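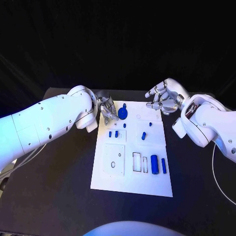 I spent most of November learning to be somebody else's arms, and I have opinions.

We're teaching the robot the task board by remote control. You put the headset on, you hold the controllers, and whatever your hands do, the silver hands do a moment later. Sounds easy! My first try at picking up a blue peg took so long that Harpreet went and made coffee, drank it, and came back to find me still hovering over the same spot with my shoulders up by my ears.

The thing I had to unlearn is speed. When I grab a cup at home I don't think about it, I just swoop in. Do that on the Mekora rig and the fingers close on air, or they tip the peg over and then you're chasing it across the board (also a skill, I guess, but a different one from the one we want to teach). Loan drives beautifully. She comes down from above, stops, breathes out, and only then pinches. I copied her for a week and my keepers went way up.

We need 300 good runs of this board before Réjean will start training on them. We have 205. I'm told the last ones are the slowest, and I believe it - everyone gets picky once they know what a good one feels like. 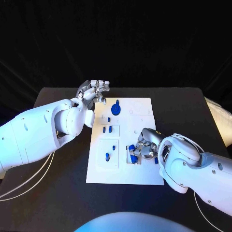
Page last changed: 11 December 2023

The slots are my nemesis. The pegs I can live with, but for the slots you have to get the fingers right down against the board, and I can't feel anything through the controllers, so I'm going by eye the whole time. Tanner says to watch the knuckles instead of the fingertips. It helped a little? I still hold my breath.

One more thing for anybody starting out: park the arm you're not using somewhere up high before you go in with the other one. I bumped the two hands together on my second day and felt terrible about it, as if I'd stepped on a dog's foot.

Next up is the Perron board, once Réjean has his runs. Loan has already called dibs on the first session.

Contact Ginevra Sartori | © 2023 | Back to top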